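Paper cups at the coffee table – rack, sleeve or drawer?
Board: Break Rooms and Shared Kitchens
4 pages, showing page 1

mugshelf_ohio
Posts: 122

Hi all, long-time reader, and I finally have something to ask (bear with me, I tend to go on a bit). I look after the coffee corner on our floor, and for years we kept the paper cups in the plastic sleeve they came in, lying on its side next to the machine. You can guess how that went. The sleeve splits, the cups roll, somebody puts the good ones back in with the ones that touched the counter, and by the afternoon I'm tidying the whole lot again.

So in February I talked the office into a proper stand. It's a black wire cage kind of thing on a round dark brown wooden base, and the cups go in upside down. I looked at the Ikance and the Zostent before settling, and I'm pretty happy with how it looks on the light table.
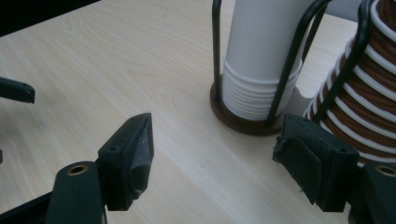

Re: What I'd like to know

1. Do you keep both sizes out, or only one?
2. How high do you stack before it gets silly?
3. Does anyone still bother with a lid or cover over the top?

Thank you in advance, you've all been so kind to the people with the dish rack questions!

paperandpour
Posts: 1383

Oh, welcome! I love a coffee corner thread. We have a Meinecke with the same sort of wire sides and I wouldn't go back to a sleeve for anything. Both sizes out, always. If you only put out the big ones, people who want two sips of water take a big one, and your bin fills up by lunch. No cover for us. The cups are bottom-up, so the part you drink from is tucked away, and that has been good enough for every visitor we've had.

As for height, I fill to the top of the wires and stop there.

tallorder
Posts: 839

I'm going to disagree with paperandpour on the height, in a friendly way! I say pile them up. Refilling is the chore I like least, and if I can do it on Saturday when I'm in to water the plants and forget it for days, I will. A tower looks generous too – a bit like a bakery window.

paperandpour
Posts: 1383

Generous until a sleeve of somebody's coat catches it. Ask me how I know.

mugshelf_ohio
Posts: 122

You two are going to laugh, because I have managed to do it both ways at once. I filled one side sensibly and then got carried away with the other, mostly to clear an open pack out of my cupboard.
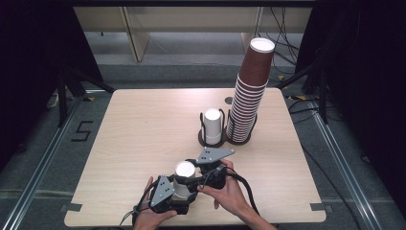

Refilling has been the part I keep changing my mind about. My first habit was to top up whenever I walked past, which meant the bottom cups never moved and I had no idea how old they were. Now I try to let a side run down before I open anything new. With the short white stack in the left holder and the tall brown one in the right, I can at least tell from the doorway which pack to bring, and having two colors has stopped me from mixing them up when I'm in a hurry. I will admit the tall one gives me second thoughts. I may take a handful off and hide them.

hodard_fan
Posts: 4

New here, hello! We use the Hodard drawer unit under the counter and I'd gently put in a word for drawers. Everything is out of sight and the table stays clear for the sugar and the stirrers. The one trouble is that guests can't find the cups, so we ended up with a sign on the front, and then a second sign.

tallorder
Posts: 839

Two signs is how you know it should have been a rack :) I do see the appeal if your table is tiny, though. Mugshelf, leave your tall stack alone, it's lovely.

paperandpour
Posts: 1383

Take the handful off. And if you haven't already, slide the stand back toward the wall side so people reach over bare table to get to it. Ours sat near the front for a month and got bumped every single morning.

mugshelf_ohio
Posts: 122

Okay, I'm going to try it a bit lower next week and see whether I'm refilling all day long. Will report back! Does anyone have a favorite spot for the lids, by the way? Mine are still living in a salad bowl.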